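Sorting Small Metal Parts at Home and in School Workshops: A Study of Reuse Habits

Student project report
Course: Materials and Everyday Life
Group members: Kaan Gezer, Nazmiye Sarıgül, Norbert Kovács
Supervisor: Rimantas Raudsepp
Submitted: Wednesday, March 17, 2021

1. Introduction

In most homes there is a drawer or a jar where small metal parts are kept. Screws from an old shelf, rings from a curtain, a spare hinge. People keep them for many years and use very few of them. Our group wanted to understand why people keep such parts, and what would help them to use the parts again.

The subject came from Nazmiye, who was repairing a bicycle in September and needed one spacer. She was sure that her family had one. After a whole evening of looking she bought a new one in the shop, and two weeks later the old one was found in a tin for tea. We discussed this in class and many students had the same kind of story.

Our main question is: does the way of storing small metal parts change how often they are reused? We had also a second question, about what people consider as too small or too damaged to keep.

2. Background

Small parts are usually made of steel, brass, zinc alloy or aluminum. Steel parts are often coated with zinc or nickel against rust. When these parts go to the household trash they are difficult to recover. Magnets can take out steel, but brass and aluminum need other methods, and very small pieces can be lost between the steps. For this reason it is better to use a part again in its first form, if this is possible.

We looked for earlier studies on this subject and found few. There are many texts about the recycling of cans and cables, but they speak about large amounts. The closest one for us was a report by former students of our school, who studied buttons and zippers in the textile workshop. We took from them the idea of a storage diary, which is explained in the next section.

3. Method

We worked in two places. The first was the school workshop in Praston, where the teacher Yiğit Yazıcı allowed us to reorganize one cabinet. The second was the repair room in Skudby, where people from the neighborhood bring broken things on Saturdays.

In each place we did the same work. First we emptied the containers and put all parts on paper. Then we divided them by type: screws and bolts, nuts, washers, rings and spacers, hinges and brackets, and other. In total we had 2,316 parts from both places. Parts which were bent or had heavy rust were put separately, and there were 264 of these.

After sorting we used 3 ways of storing:

Way A: everything together in one open box, as it was before.
Way B: divided by type, in open boxes with a written label.
Way C: divided by type and also by size, in closed jars with a label and one sample part glued on the lid.

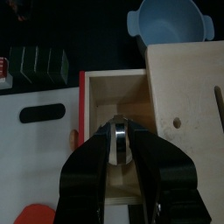 For every way we kept a storage diary for 8 weeks. Each person who looked for a part wrote down what they needed, if they found it, and if they gave up. We asked them not to write their names, so that they would not feel controlled. Norbert made the diary pages and changed them after the first week, because the column for size was too narrow and people wrote across the line.

For measuring we used a simple caliper of the brand Gidik. It is not a very exact instrument, but for our purpose it was enough. Screws were measured by length without the head. For rings and spacers we noted the inside diameter first, as this is what people usually need to know.

4. Results

With Way A people gave up most often. Many of the notes in the diary were short, for example "no time" or "maybe there is one but I don't see it". One person wrote that he took a longer screw and cut it, which we counted as found. Later we were not sure if this was correct.

With Way B the situation was much better. The written label was enough for most visitors. The users in Skudby said that they liked to see into the boxes -- they could check with the eyes and did not need to open anything.

Way C gave the best result for rings and spacers, and for nuts. For long screws it was not better than Way B. The jars from the shop Baysal were too short for them, and people left the lids open. At the end of the third week some jars were already mixed, and Kaan had to sort them again.

We also noticed something that we did not plan to study. When the parts were sorted, people began to bring more parts from home. In Praston a student brought a full bag of brackets from her grandfather's garage. These new parts were not included in our results, and we kept them in a separate bucket until the end of the project.

About the second question, the answers were very different. Some visitors would keep a screw even with a damaged head. Others threw away everything which was not shiny. For washers almost all people answered that they would not keep a single one, although single washers were asked for quite often in the diary.

5. Problems and limits

The two places are not equal. In the school the users are young and are often in a hurry before the bell. In the repair room the people stay longer and help each other, so a part can be found by someone who knows the boxes well. We can not separate this effect from the effect of the storage.

The diary depends on the good will of the users. On busy days the pages had fewer notes than we expected. We believe that some people found a part and left without writing.

We did not weigh the parts. Our supervisor asked about this in the middle of the project, and it was then too late, as the first group of parts was already being used.

6. Recommendations

For a home we suggest Way B. It takes one evening and needs only boxes which are already in the house. For a workshop with many users we suggest Way B for screws and Way C for rings, spacers and nuts. The labels should be written large, and with words that visitors use themselves. In Skudby many people did not know the word "spacer", so we wrote "small tube or thick ring" under it.

The cabinet in Praston will stay as it is until the summer. Yiğit Yazıcı has asked the next class to continue the diary with new pages, and the bucket with the brackets was given to them also.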